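Drotus Bimanual Kitchen Bench
Research configuration

Overview

The Drotus bench is a two-arm tabletop station for collecting and evaluating manipulation policies on food preparation tasks. It is supplied to research groups as a complete unit: two arms with two-fingered grippers, controllers, camera mounts, a recording computer and the Bremix logging software. The tabletop is covered by a brown mat, which gives even contrast under room lighting.

Object set

Light-coloured crockery, clear ice and shiny metal are included because depth estimates on them are poor. Bread is included because it deforms under grip and keeps the deformation. Objects may be swapped for local equivalents, but the substitution must be entered in the session header or the run will be rejected by the scoring script.
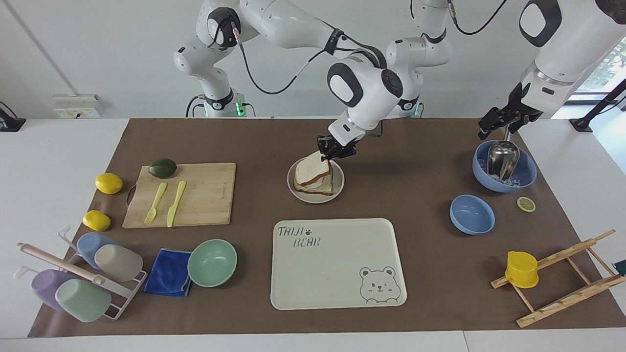

Grip force is limited in software on each arm separately. The default limit is suited to rigid items and is too high for bread. For sandwich assembly, select the soft profile before recording. Changing profile in the middle of an episode is possible but splits the log file.

Reference result

The bench was used by Sobia Dogar and Maarten Maes to compare two training methods on a sandwich task. Both policies had the same network and the same 1,000 demonstrations. The first was trained on whole episodes. The second was trained on episodes divided at contact events, with the label of the current segment given as an extra input.

Each policy was run for 100 trials with object positions drawn from a fixed list. The segmented policy completed more trials. Most of the gain came from the placing stage, where the whole-episode policy tended to release the upper slice early. No gain was found in reaching. Neither method recovered reliably after a slice had folded.
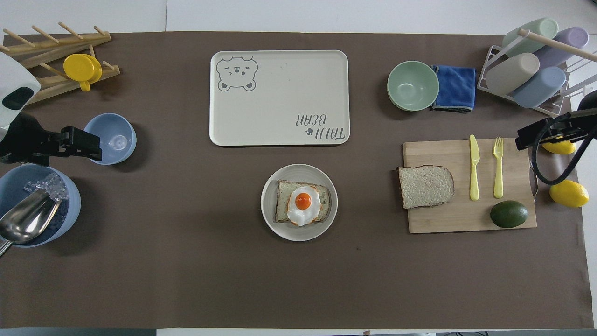 Trials were scored from the recordings by Pascual Lucero, who was not told which policy was running. A trial was failed if food left the plate or if either arm reached its force limit. Runs stopped by the operator were counted as failures.

Known limits

Results were obtained on one bench only. A repeat at the Montoya site is planned for January. Ice melts during long sessions, and the bowl contents should be renewed every 3 episodes.

Supplied items

Two arms with grippers
Camera mounts and calibration target
Recording computer with Bremix installed
Mat
Trial position list and scoring script

Ordering

Sold through Fostisel. Technical contact: Marius Bucur.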